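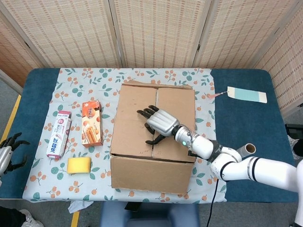
Do I need a padded table protector under my tablecloth?

Only if you care about the finish underneath, or if the clatter of plates bothers you. A thin cotton cloth does very little against a hot serving dish or a dropped fork. A pad helps with both. On a scratched old kitchen table you plan to sand down in April anyway, save your money.

Fliseck Table Pad, by Erkero
Sold by Chidiac Home Linens

We were slow to stock this one. Table pads come with big promises, and most of the ones we have tried over the years either curled at the corners or smelled like a new shower curtain for a month. The Fliseck doesn't curl. It does smell a little for the first 2 days, whatever the insert says, so open it up in a spare room.

What it is
A foam core with a wipeable top and a brushed backing. It is 3 mm thick. Erkero calls this "deep cushioning" on the package. We would call it enough to stop a cup from ringing when you set it down.

Heat
The maker says "heat resistant" and gives no temperature that we could find. We asked twice and got the same leaflet back. Use a trivet. A mug of coffee or a warm dinner plate has never left a mark on ours, but a pan straight from the oven is another matter, and we won't take returns for scorched pads.

Spills
The top surface wipes clean. The cut edges don't, so if you trim the pad to size, expect the foam to drink up anything that runs over the side. Red wine in a trimmed edge is there for good.

Size and trimming
Sold in rectangles only. Measure the tabletop itself and leave out the overhang of your cloth. Trim with sharp scissors from the back, one long cut at a time. Round tables can be done, though Viktória Szekeres in our cutting room spoiled two pads before she got a circle she would put her name to. If you want it cut for you, send a paper template. We can't work from a phone sketch.

Will the cloth slide?
Cotton and linen stay put well enough. Coated cloths creep toward whoever leans on the table most. The Zurkel clips sold alongside hold them, but they are ugly and they won't open wide enough for a thick farmhouse top.

Care
Sponge with dish soap and let it dry flat. Roll it for storage, top side out. Do not fold it, because the crease stays. Do not machine wash, even though the old label had a tub symbol on it.

About the "500 wipes" claim
That number is printed on the box. Levente Virág, who buys for us, asked what was being wiped and with what, and is still waiting to hear. Ours has been wiped down at least 100 times and the top has gone slightly dull near one corner.

Returns
Uncut pads only, in the original sleeve. Cut pads are yours.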